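Why Is Cheese Full of Salt?
For readers from 8 to 12 years
Written by Efthymia Xenos

When I was a small girl, my grandmother kept a barrel in the cellar. In the barrel there was white cheese, and the cheese was swimming in water. I thought it was sea water. I put one finger inside and tasted it, and I was nearly sure: yes, the sea! But we lived in the village of Drakos, high in the mountains, and the sea was far away.

The water in the barrel is called brine. Brine is water with a lot of salt in it. In this text I will explain to you what the salt is doing there, and how milk becomes cheese in the first place.

First there is milk

Milk looks like one simple white thing, but it is a mixture. Most of it is water. In the water there are very small drops of fat, a kind of sugar which is called lactose, some minerals such as calcium, and proteins. Proteins are tiny building pieces that your body uses to make muscles, skin and hair. The most important protein for the cheese maker is called casein. You say it like this: KAY-seen.

The casein pieces float in the milk in small balls. They are much too small to see. They push each other away a little, and so they do not stick together. This is why milk stays liquid and you can pour it on your cereal.

Then the milk gets thick

To make cheese, we must persuade the little balls to hold hands. Cheese makers use two helpers for this.

The first helper is bacteria. Some bacteria make us ill, but many others are useful. The ones in cheese eat the milk sugar and change it into lactic acid. Acid is what makes a lemon sour. When milk becomes a little sour, the casein balls do not push each other away so strongly anymore.

The second helper is rennet. Rennet contains an enzyme, and an enzyme is a kind of tiny tool that cuts or joins other things. The enzyme in rennet cuts the outside from the casein balls, like when you cut the hair of a doll very short. Now the balls can touch, and they stick together in a big net. The net catches the fat and a lot of the water. If you come back after one hour, the milk is not a liquid anymore. It shakes like pudding.

In old times rennet came only from the stomach of young calves, lambs and goats. Today there is also rennet which is made with the help of molds or yeasts, and in some places people use the flowers of a wild thistle.

Curds and whey

Maybe you know the rhyme about Little Miss Muffet, who was eating her curds and whey. Curds are the soft white pieces. Whey is the yellow-green liquid that comes out from them. When the milk is thick, the cheese maker cuts it with long knives or wires, and at once the whey begins to run out.

The size of the pieces is important. Large pieces keep a lot of water inside and give a soft cheese. Small pieces, as small as rice, lose more water and give a hard cheese. For a very hard cheese the curds are also heated and later pressed under a weight.

My uncle Kosta made cheese every morning before the sun came up. He did not have any machine to measure the curd. He put his finger in it and lifted slowly. If the curd broke in a clean line, it was ready. If it was like yogurt on his finger, he went to drink another coffee and waited.

The salt arrives

Now we are at my grandmother's barrel. Fresh curd without salt does not taste like very much. It also does not stay good for long, so we have to do something about it.

Bacteria need water to live. They have a thin skin, and water can travel through this skin. When there is much more salt outside than inside, the water goes out from the bacteria to the salty side. This traveling of water is called osmosis. The bacteria become dry, even if they are sitting in liquid, and most of the bad ones stop growing. Some of the good ones are stronger against salt, and they continue their work slowly.

Salt also pulls whey out of the cheese, so the cheese becomes firmer. And on the outside of many cheeses it helps to make a rind. The rind is the skin of the cheese.

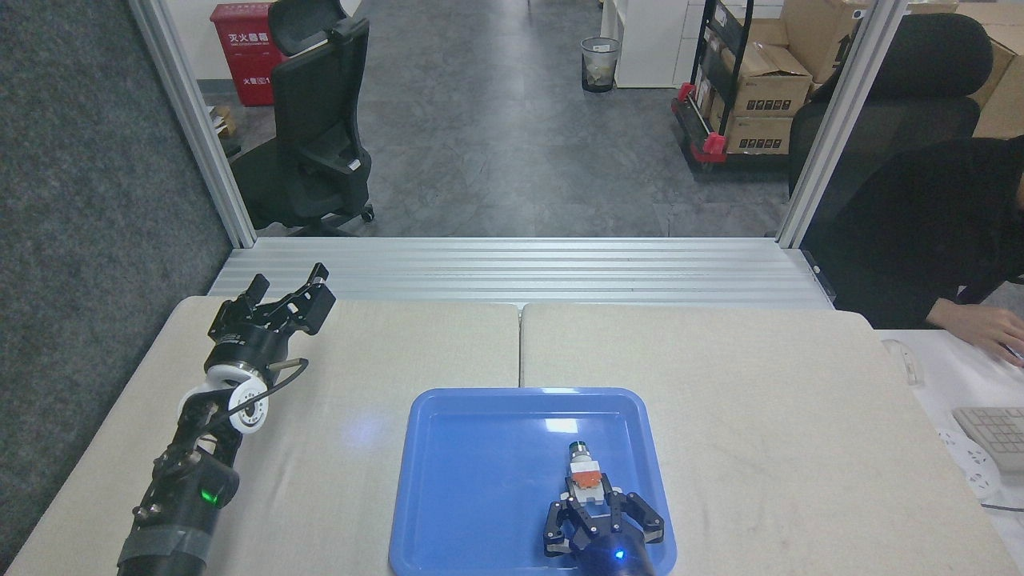 Does all cheese get its salt from brine?
Some cheeses never go into brine at all. For cheddar, the cheese maker mixes dry salt with the small pieces of curd before they are pressed. Other cheeses are rubbed with dry salt by hand on the outside, and the salt moves slowly to the middle. Feta is salted dry first, and then it rests in brine for many weeks.

How long must it wait?

Some cheeses you can eat on the same day. Others must wait for weeks, months or even years. This waiting is called ripening. During ripening, enzymes cut the proteins and the fats into smaller and smaller pieces, and the small pieces have a strong smell and taste. A young cheese is mild. An old one can make your nose surprised.

In the dairy of Mamalano, in the next valley, the cheeses were ripened in a cave. I visited it with my school one December. Outside we had snow up to the knees, but inside the cave it was not freezing. The lady who worked there told us that she had 1,544 cheeses on the shelves and that she turned each one by hand. A boy in my class asked her if she gave them names. She said only to the ugly ones.

Try it: pull water with salt

You can see osmosis in your own kitchen. You need one cucumber, some salt, and 2 small plates. Ask an adult to help you with the knife.

Cut the cucumber in thin slices. Put half of the slices on the first plate and half on the second plate. Sprinkle one teaspoon of salt over the first plate and leave the second one as it is. Now wait for half an hour.

Look at the plates again. Around the salted slices there should be a small lake. Lift one slice and bend it, then bend one from the other plate. Which one is softer? The water in the lake came from inside the cucumber. You can wash the salted slices quickly, dry them, and eat them with yogurt.

Words to remember

Brine: water with a lot of salt.
Casein: the protein in milk that makes the net.
Curd: the thick, white part of the milk.
Enzyme: a tiny tool that cuts or joins things.
Osmosis: when water moves through a thin skin to the side with more salt.
Rennet: a helper that makes milk thick.
Ripening: the time when cheese waits and gets its taste.
Whey: the liquid that comes out of the curd.

If your cheese from the shop is too salty for you, put a piece in a bowl of cold water or milk for one hour before you eat it. Some of the salt goes out into the bowl. My grandmother did it always when the neighbors' children came to eat.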